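Zumomska学生双臂操作项目进入第二阶段 40名学员参与布料整理课题

Zumomska技术学院今日宣布，由该院与Vakedine自动化公司联合开设的学生双臂操作项目已完成第一阶段教学，并于7月转入第二阶段。本阶段共有40名学员参加，分组开展以织物为对象的双臂协同操作课题，成果将在学期末的Rellton学生自动化竞赛中提交评审。

该项目面向二、三年级学生开设，课程为期15周。第一阶段以刚性物体的抓取、放置和交接为主，学员在指导教师带领下学习机械臂标定、安全规程、遥操作及数据整理等基础内容。第二阶段转向柔性物体。与积木、杯具等物品相比，布料受力后形状不断变化，对两臂之间的配合、夹取位置的选择和动作节奏均有更高要求。

项目负责人Kieran Quinlan表示：“柔性物体操作长期以来多在研究生阶段才会接触。我们把它放进本科课程，是希望学生较早面对没有标准答案的问题。一块布从哪里夹起、两侧提多高、何时松开，每个小组都要自己拿出方案，并用记录说明理由。”

按照课程安排，各组须依次完成提起、展平、对折和归位四项任务。提起环节要求两臂分别夹持布料两端，使其离开台面后保持稳定，再进入下一步操作。
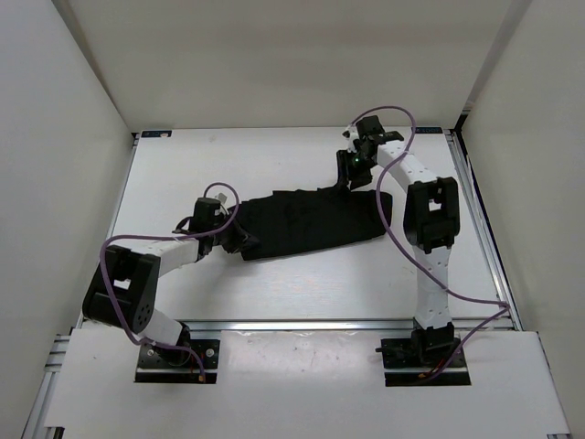 在每次操作练习中，学员须填写统一格式的实验记录，注明布料种类、夹取位置、操作人员及任务结果。未能完成的操作同样予以保留，并由小组在周例会上进行分析。截至第一阶段结束，各组共提交有效记录177份，经指导教师审核后，已汇入课程内部资料库，供后续学员查阅。

在设备使用方面，学院实行预约制度。每组每周可使用工作台6小时，上机前须通过安全考核，操作期间应有一名组员专门负责急停按钮。Vakedine公司为课程提供技术培训，并派工程师定期到校答疑，课题选定与成绩评定由学院独立负责。

Vakedine公司教育合作主管Cormac Nic Giolla表示：“企业在招聘中看重的，是应聘者能否把一次失败的操作讲清楚。学生提交的记录质量超出我们的预期，其中关于夹取位置的几份分析，我们的工程师也认真读过。公司将继续支持这一课程，并为表现突出的学员提供暑期实习岗位。”

Rellton学生自动化竞赛本届设基础操作与柔性操作两个组别。学院拟从参加项目的小组中选拔6支队伍参赛，选拔依据包括任务完成情况、实验记录和现场答辩，三项成绩分别公布。入选队伍将在赛前获得额外的上机时间，并可使用Dunne实验楼的备用工作台进行训练。

学院同时表示，项目第三阶段的教学大纲正在制订之中，拟增加衣物分类与叠放等内容，并开放部分名额供机械、计算机以外专业的学生申请。申请者无须具备编程经验，但须在开课前完成安全培训。具体报名办法将由教务部门另行通知。

关于Zumomska学生双臂操作项目
该项目由Zumomska技术学院自动化系主办，Vakedine自动化公司协办，属学分制实践课程，教学与训练均在Dunne实验楼进行。

媒体联络：Zumomska技术学院对外联络办公室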